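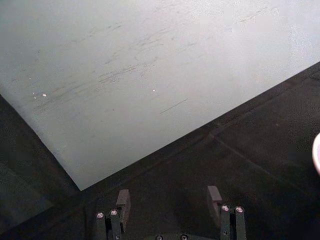 wrist cam, gripper just off the board's corner, fingers open

TICKET: gripper drags across board on wipe pass, leaves marks
Opened by: Fadwa Mahrous
Assigned: Yakubu Garba
Bench: Shehata workshop, back bench
Status: open, see last entry

Problem as reported
Arm comes down too low on the wipe job. Supposed to pick up the cloth, go over the board in diagonal strokes, put cloth down. Strokes are ok at the start and then the fingers are touching. Heard it before I saw it. Scuffs across the middle of the board now, worst toward the left of center in the wrist view, plus one short darker line under them. Don't know yet if the dark line is a scratch or rubbed-off finger pad. The white specks I'm ignoring for now.

Setup
Dekon arm, Sarnodis parallel gripper, stock pads. Wrist cam on the usual bracket. Controller is the Desico one, firmware 717, nothing flashed since October. Board sits straight on the dark surface, no clamps.

Log

09:10 FM
Power cycled. Homed all joints, no errors. Ran the wipe with no cloth and Z raised. No contact. So path itself is fine, it's height.

09:35 FM
Put Z back, ran at speed 800. Drags on the third stroke. Dropped speed to 60, same job, same stroke. Drags again but slower, lol. Not a speed thing then.

09:50 FM
Checked the pads by hand. Both tight. Screws at the finger ends tight too, did not need a turn. Base screws I could only get at two of them without taking the bracket off, those are fine.

10:20 YG
Read thru this. Two questions
- did you re-teach the board corner after you moved the board? In the pic it's sitting at an angle, corner pointing down at the gripper. Job file has it square to the arm.
- what's the tool length set to in the Desico menu? Not the job, the menu.

10:40 FM
No re-teach, I assumed the camera would find the corner. Tool length says 44 in the menu. Thats what it has always said I think.

10:55 YG
Camera finds the corner in X and Y only. It does not do height and it does not do rotation unless the rotate flag is on, and it's off in your file, I just looked. So strokes run where the board used to be. Doesn't explain the height though. Pls measure flange to pad tip with calipers, don't trust the menu.

11:30 FM
Measured three times. Pads stick out further than the menu says. Not by much but enough. Pretty sure the 44 is from the old short pads, and I never changed it when I swapped them. My fault, probably. Changing it now.

11:45 FM
New tool length in. Saved. Rebooted and it went back to 44. ???

11:50 YG
You have to save it under the tool AND under the profile. Yes it's dumb. Save tool, back out, save profile, then reboot.

12:05 FM
OK that stuck. Value survives reboot.

12:20 FM
Rotate flag on, corner re-taught. Ran dry with no cloth, Z raised, fine. Lowered in small steps to job height. No contact on strokes one to five. Stroke six very light touch at the far end, right side of the board.

12:30 YG
Far end touch could be board not flat. Lay a straightedge on it. Also keep the round white thing on the right out of the stroke area, it's just at the edge of the wrist view and the rotated path now swings wider on that side.

12:50 FM
Moved it. Straightedge: board rocks a little on the right side, maybe it's sitting on that seam in the dark surface, or maybe the board is bowed. Haven't flipped it yet to check.

13:15 FM
Shifted board away from the seam, re-taught corner again, ran the full job with cloth at 60. Nine strokes, no drag that I could hear. Ran again at 800, also quiet.
Tried rubbing the old marks with a damp cloth by hand. Wispy ones come off some. Dark line doesn't.

Still to do
- flip board, check for bow
- find out if dark line is in the surface or on it (fingernail test, no solvent pls)
- left pad: look at the tip for wear, compare to right
- write the real tool length on tape and stick it on the controller
- Yakubu: can you fix the job template so rotate flag is on by default

13:40 YG
Template changed, pull it before your next run. Leave the ticket open til the flip check is done. If the board is bowed there's a spare behind the Shehata cabinet, bottom shelf, under the cable bin. Re-teach after you swap it.

13:45 FM
ok. flipping it after lunch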